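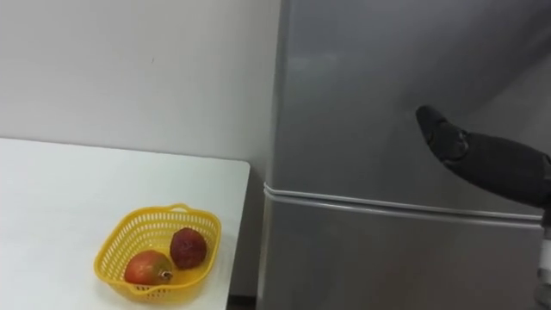
Saeed Kermani wrote in after the November piece on tyre pressures to say that his car still shook at motorway speed, that the wheels had been balanced twice at two different garages, and that he would like someone to explain what a balancing machine can and can't detect. The question went to Impi Vainio, of the wheel workshop Tresport in Harilach.

"The machine measures the distribution of mass," Vainio said. "It spins the wheel and the tyre together and tells you where to put the weights. If the wheel is bent, it will still give you a reading, and you can still bring that reading to zero. You then have a bent wheel that is in balance."

A wheel of that sort is not round, or does not run flat, and it moves the axle each time it turns. The term for the error is runout. Radial runout is up and down, lateral runout is side to side. Vainio measures both with a dial gauge at the bead seat, where the tyre sits against the rim, and does so with the tyre off. Measuring on the outer lip is quicker but less useful, she said, as the lip is what touches the kerb and may be scraped without the seat having moved at all.

The workshop's own limit for an alloy rim is three tenths of a millimetre in either direction. Vainio stressed that this is a house figure. Vehicle makers set their own, some of them looser, and where a customer's handbook gives a value she works to whichever is the stricter.

Asked what the second garage might have missed, she said that mounting faults were her first suspicion. A wheel is held in the centre of the hub either by the bore in the middle of the wheel or by the seats of the bolts. Most standard wheels use the bore. Many replacement wheels are made with a larger bore so that one casting suits several cars, and a ring is fitted to take up the difference.

"The ring gets lost at a tyre change. It stays behind on the hub, or it sticks in the old wheel, and somebody throws it out. The wheel then hangs on the bolts, slightly off centre. On the balancer it is clamped by a cone, so it is perfectly centred there and reads well. Back on the car it shakes."

Her advice to Kermani was to have the wheels taken off and the bores compared with the hubs before paying for a third balance. Rust on the hub face should be removed with a wire brush. Grease should not be put on the face or on the bolt threads unless the vehicle maker asks for it, as it changes the clamping force obtained at a given torque.

Straightening

The greater part of the work at Tresport is the straightening of alloy wheels. The workshop took in 400 rims last year, and Vainio's colleague Aleksi Salminen runs the press. The rim is clamped at the centre, warmed locally and pushed back by a hydraulic ram, with the gauge left in place so that the movement can be read as it happens.

Salminen was cautious about heat. Cast wheels are commonly heat treated at the factory, and the strength gained in that process can be lost again if the metal is taken too far. He uses temperature sticks on the inner barrel and stops when the first one marks. A naked flame without any measurement is, in his opinion, grounds for refusing a wheel that comes in from another shop.

"If the paint on the inside is brown and blistered and the customer says it was straightened elsewhere, I don't know what the metal has been through. I send it back."

Cracks are handled differently. A crack in the inner flange can be welded in some cases, but Tresport has not offered this since moving from Escombe, and Vainio does not expect to resume it. Cracks in a spoke, in the centre or near a bolt seat are never repaired. The wheel is drilled through the barrel so that it can't be sold on, then goes for scrap.

Each rim is checked with dye before it goes near the press. The penetrant is left for the time given on the tin, wiped off, and the developer sprayed over it. Salminen said that small cracks are often found directly opposite the visible damage and are easily missed by eye under brake dust.

Width and offset

Nanami Yokoyama asked by email whether a second-hand set marked 8J ET49 could go on a car supplied with wheels of the same width and a lower offset. The number after the J is the offset in millimetres, measured from the centre line of the rim to the mounting face. A higher figure moves the wheel inwards.

"It may bolt on without any trouble and touch the strut on full lock," said Vainio. "Or it clears the strut and touches the brake hose. Try it with the car on its wheels, steering turned both ways, and then again with the suspension compressed."

Spacers were discussed at some length. Vainio will fit them where they carry their own centring lip and where longer bolts of the correct seat type are used. Cone and ball seats are not interchangeable, although either bolt will go into either hole and appear to tighten. She also pointed to the load rating stamped or cast on the back of the wheel, which has to cover half the permitted axle load. The insurer should be told of any change from standard.

The balancer at Harilach is a Valtonen, bought used. It is calibrated every morning with a reference weight, and again if it has been knocked. Seija Hyvönen, whose van was on the ramp during the visit, had brought in 3 wheels with pothole damage. Two passed the dye check and were put down for straightening. The remaining one had a crack running in from the flange and she ordered a replacement.

Kermani has since replied that one of his centring rings was missing. A new ring is on order, and the wheels have not yet been refitted.

February 11, 2024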